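How to wash and dry microfiber cloths

Many people throw away their cleaning cloths too early. With good washing, one cloth can serve you for 100 washes or more. I learned this way from Anel Maluleke, my neighbor in Tusdale.

Shake the cloth outside first. Then wash it in warm water with a small spoon of liquid soap. Do not use fabric softener - it closes the fibers.

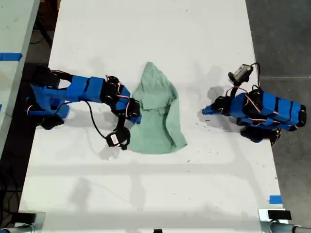 Rinse 4 times in cold water, until you see no more foam. Squeeze, but do not twist hard. Dry it in the air, away from the heater, and keep it apart from cotton towels.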